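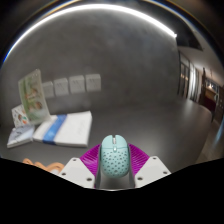
Teal mouse with a pale gray scroll wheel.

How I clean a sticky scroll wheel

My wheel started jumping up the page when I wanted to go down, so I gave up a Saturday morning to it (well, half of one!). Switch the mouse off or unplug it first. Hold it upside down and roll the wheel back and forth while you give it 2 or 3 short puffs of canned air. Then dampen a cotton swab with rubbing alcohol, barely damp, and work it along both sides of the wheel, turning as you go. My friend Sherif swears by a wooden toothpick for the packed-in gunk, and he's right, just go gently.

Let it dry for half an hour, then scroll through something really long. I used a 584-row spreadsheet. If it still skips, do the swab part again.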